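The Case Against the Sealed-for-Life Gearbox

Somewhere in the last couple of decades the automatic transmission dipstick disappeared, and with it went the owner's only cheap means of checking the most expensive wearing assembly in the car. In its place we were given a phrase. The fluid is "filled for life". I think the phrase should be dropped from every handbook that carries it, and that a service interval should be printed where it used to be.

The trouble starts with the word life. An engineer specifying a fluid has to choose a design life for the unit, and that number is set by warranty exposure, lease terms and the expected habits of the first owner. The second and third owners do not appear in the calculation. A sedan that leaves a novated lease in good order has most of its useful service ahead of it, and it enters that period with fluid that has already done the job it was chosen to do.

Automatic transmission fluid has several functions at once. It transmits torque through the converter, it carries heat to the cooler, it lubricates the gearsets, and it sets the friction behaviour of the clutch packs. The last of these is the most sensitive. Friction modifiers are consumed by heat and shear, and as they go, the relationship between slip speed and friction coefficient changes. The control unit compensates by adjusting clutch fill times and line pressure, which it does well and silently. By the time the driver feels a flare on the upshift or a shudder at light throttle, the adaptation has reached the end of its range.

Hưng Đỗ, who rebuilds transmissions in a shop two streets from my own, keeps his fluid invoices and his failure notes in the same folder. He went through 963 jobs for me over December, when trade is slow. His conclusion was modest. The units that had been serviced at any point came in later in life, and with less debris in the pan, than those that had not. It is not a controlled study and he does not claim it is one. Owners who change fluid probably also avoid towing a boat up a long grade in forty-degree heat. But the direction of the result is the one the chemistry would predict.

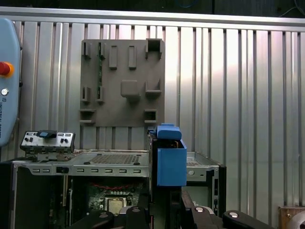 Does a fluid change at high distance cause a transmission to fail? The evidence for that is poor, and the usual story has the sequence backwards: the owner notices slipping, pays for a fluid change as a last attempt, and the clutches finish wearing out shortly afterwards.

There is a better version of the argument, which deserves a fair hearing. Jarmila Zeman, a retired calibration engineer with whom I have disagreed in print before, points out that a careless fluid service is worse than none. She is right on the mechanism. Most sealed units are filled to an overflow level at a specified fluid temperature, with the engine running and the vehicle horizontal. Check it too cold and the unit ends up overfilled. Check it too hot and it ends up low, and a low unit draws air into the pump on a hard corner. Add the wrong specification of fluid and the converter clutch may shudder within weeks. Her position is that the sealed unit protects the gearbox from the workshop.

I accept the hazard and reject the remedy. Brake systems are also easily damaged by incompetent work, and we respond with procedures and torque figures. The overflow method is not difficult. It requires a scan tool that reads fluid temperature, a level hoist, and the patience to wait for the plug to weep at the right moment. A manufacturer that considers this beyond its dealers has a training problem.

The aftermarket has not helped its own case. Clutirex sells a pressurised flushing machine on the promise that it exchanges nearly all of the old fluid in a single visit, and Flodel offers a bottled conditioner to be added in place of a change. I would use neither on a neglected unit. A drain and refill replaces only part of the fluid, as a good deal remains in the converter, but two of them spaced a few thousand kilometres apart will restore most of the additive package without driving loose material through the valve body. It is dull work and there is little margin in it, which may explain why it is so seldom advertised.

Cost is the other objection. Thaís Bezerra manages a fleet of mid-size sedans and small vans, and she budgets about $500 for a transmission service with a new filter and pan gasket. Some pans are moulded plastic with the filter built in, so the whole part is replaced, and the figure climbs. She pays it anyway. Her reasoning is that a replacement unit costs many times that amount, and that a van standing idle for 5 days while one is sourced costs more again. Private buyers seldom do this sum, as the handbook has told them there is nothing to do.

Some manufacturers hedge in the small print. The main schedule shows no transmission entry, while a separate table for severe service gives an interval. Severe service is then defined to include short trips, stop-start traffic, towing, dusty roads and high ambient temperatures. That describes a large part of ordinary motoring in this country. A commuter in a mainland capital with a camper trailer and an unsealed driveway meets the definition every week, and has probably never seen the table.

What I would ask for is limited. Print one interval in the main schedule, with a shorter one for towing. State the fluid specification and the level-check temperature in the owner's handbook, so that an independent workshop does not need to pay for access to learn them. Fit a drain plug and a fill plug that can be reached without removing an exhaust section. Durrani has done most of this on its current range, and the added parts cost is trivial. Prumine still supplies its six-speed with no external drain of any kind, so that the pan must be dropped and the fluid caught in whatever is to hand.

Corey Trevaskis, who edited an earlier draft of this piece, asked whether any of it will matter once most new cars are electric. Reduction gearboxes hold oil as well. Several are already described as filled for life, with one ratio, high input speeds and an electric motor sharing the same lubricant. I would like to see an interval for those too, and a plug to go with it.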